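How to Measure a Room Before You Buy Anything for It

Every couch that has ever been stuck in a stairwell was bought by somebody with a good eye. Put yours away and find a tape measure.

Start with the floor. Measure each wall at the baseboard, then again at waist height, and write down the smaller number. My back bedroom is 241 cm wide at the bottom and 3 cm less at the window, a gift from the builders of Sturwood.

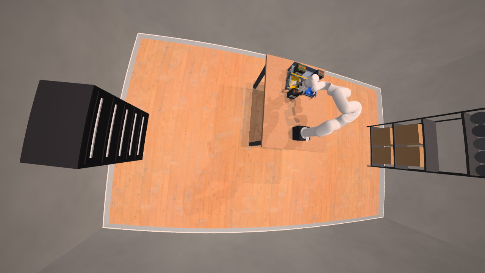

Plank floor and black cabinet, seen from above.

Next, draw the room from overhead on squared paper. Add the furniture you plan to keep, with drawers pulled all the way out. Leave 600 mm to walk past them, more if you carry laundry.

Last, measure the front door. I did this step after the delivery.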